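Outdoor sessions with the handheld rig: notes on calibration, pace and discarded takes

April 2024

The second block of handheld demonstrations is done, and I have been asked twice this week for the numbers, so I am putting them here along with the parts that don't fit in the spreadsheet.

The short version: 710 demonstrations recorded, 511 kept. The target for the whole collection is 2,000, and with the first block counted we stand at 1,002 usable. The rest will have to come from sessions in June, once the teaching labs let go of the workstation.

The task is the one from my last post. The demonstrator starts a short distance from a table, brings the rig in over a bin, lowers it, closes, lifts, and carries clear. Objects vary. The bin is the same model every time, but its position and rotation on the table are changed between takes. The policy we train from this, Ekpo, only ever sees what the rig records, and it has a habit of memorizing the room. In the first block every take was done in the same lab on the same bench under the same ceiling lights. Ekpo did well on that bench. Moved to the next room, it hovered over the bin and then drifted toward the brightest corner of the table.

So the second block went outdoors, under cover, at the metal tables on the patio. I had put this off for a while. Light changes by the minute, the tables are scuffed, and people walk past in the background. Those are also the reasons for doing it.

We track the rig by its markers. Each face carries square black-and-white tags, and a fixed camera solves for the pose of the whole body from whichever tags it can read. Three is comfortable. Two will do if they are on different faces. With one, the solution flips between two orientations and the take is usually lost. Indoors we almost never dropped below two. Outdoors the tags near the top of the rig wash out when the sky is bright behind them, and I ended up locking the exposure by hand at the start of every batch. Auto exposure was worse in all conditions. It would settle on the lawn, and the tags would go to gray. 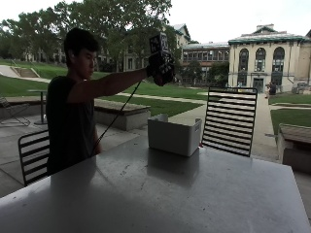 Ultholm Manipulation Group, Department of Mechanical Engineering

Posture matters more than I expected. With the arm straight out at shoulder height, the rig is held well away from the body and the tags stay readable, but it is tiring, and the last takes in a batch get slow and slightly low. With the elbow tucked in, the demonstrator can go on for much longer, and the torso starts to block the tags. We settled on batches of fifteen with a break between them. Anyone who felt the shoulder going could stop early and log it.

The cable is the other nuisance. It is thin enough not to pull much, but it swings, and when it hangs across the body it sometimes comes forward as the arm goes down toward the bin. I threw out a run of takes in which it crossed the wrist view at the moment of grasping. A clip at the belt fixes most of this. I wrote "clip the cable" on the checklist and still found takes without it.

Reasons for discarding, in order of how often they came up:

Tracking lost for more than half a second.
Exposure drift in the wrist view.
Cable in the wrist view during the grasp.
Demonstrator corrected the grasp more than once.
Bin moved by contact.

The fourth is arguable. I have gone back and forth on whether corrected grasps should stay in. A single correction is useful, and the policy needs to see what recovery looks like. Two or three in a row mostly teach it to hesitate. The current rule keeps one and drops the rest, and I would like to test that properly before June.

We also tried remote control as a comparison, driving the arm from the Hondholm console, indoors only. The trajectories are cleaner and need no marker tracking, as the arm reports its own joints. They are also much slower. A handheld take runs to six or seven seconds, and the same motion through the console took close to thirty for an experienced operator. Mixing the two without rescaling time gave a policy that rushed the approach and then stalled above the bin. With rescaling it was fine, though no better than handheld data alone.

Preliminary results from the new block: trained on indoor data only, Ekpo fails in the second room as described. Trained on both, it no longer drifts toward the bright corner, and it tolerates a bin near the table edge, where it used to give up. It still closes early on flat objects. I suspect that is the gripper geometry and has little to do with where the data came from.

For anyone in the Elldale building who wants to run a session before the break: the rig is on the second shelf with its charger, the checklist is taped inside the lid of the case, and the exposure value from the previous batch is written on the last page of the log. Start from that value and adjust. Run the calibration again if you move the fixed camera at all, including by leaning on the stand. Put your discards in the discard folder and do not delete them, as I am still using them to tune the tracking filter.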